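Re: [nusdale-growers] Drip line on the lower beds, anyone tried it?

Hi all,

Oh, I've been waiting for someone to bring this up! Quoting the bit I'm answering so it doesn't get lost under the seed swap messages:

> We're on plot 21 and sick of hauling cans down from the top tap.
> The lower beds dry out by mid-afternoon once the weather turns and
> I lost most of my beans last February. Has anyone put drip line in
> down there, and does it work with the tank pressure or do you need
> a pump? Also is the Flalow kit any good or should I buy the bits
> separately?

Short version: yes, yes, no pump, and I'd buy the bits.

Longer version. We put drip into two beds at the bottom fence last spring and I've been raving about it to anyone who stands still. The tank sits high enough above the lower plots that you get a decent dribble out of every emitter without any help. It's slow, mind you. I open the tap when I get there, do my weeding, have a cuppa, and close it before I go home. The soil is damp a good hand's depth down by then, and the mulch on top stays dry, so the slugs have lost interest (the capsicums have never looked so good!).

The 1,000 litre tank is plenty for this. My worry was that I'd drain it on everyone else, but drip uses so much less than the old sprinkler that I stopped fretting after the first fortnight.

On the kit question, the Flalow one is fine if you have one long straight bed. Ours have that dogleg where the old path went through, and you end up short of elbows and drowning in stakes. I bought a roll of plain 13 mm poly pipe and a bag of loose fittings. The Zorkum ones push on easily if you dunk the end of the pipe in hot water from a thermos first. Best tip I ever got off this list, so thank you to whoever posted it.

Do put a filter in, straight after the tap. Tank water carries all sorts of muck off the shed roof and the emitters clog in no time. Rinse it whenever you think of it. And flush the line before you fold over and clip the far end, or all the shavings from your cutting end up in the last few drippers.
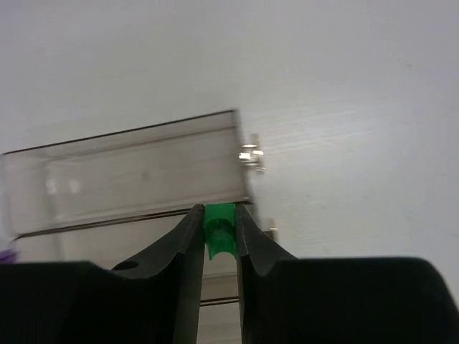
Overgaard wrote back to me off list to say the pressure at the bottom fence is fine in spring but drops right off when the tank gets below the half mark, so in a dry January the far end of a long run hardly gets a drop, and anyone laying more than one bed should feed the line from the middle. Good point, and it matches what I saw over summer with the zucchini at the fence end. I'm going to cut ours and put a tee in halfway along before it warms up.

As for spacing, I went with an emitter every 30 cm for beans and tomatoes and I'd do the same again. For carrots and other things you sow in a row, the pipe with the drippers built in is easier. You still need to hand water seeds until they're up, sorry, no getting out of that one.

Plot 21, if you want a look, come down any evening after five and I'll have the tap running. I've got a good few metres of pipe left on the roll and you're welcome to it. The punch tool is in the shed on the hook by the door. Please put it back there, it's gone walkabout before!

Happy growing,
Plot 14

--
nusdale-growers mailing list
Message 331
To leave the list, reply with "unsubscribe" in the subject line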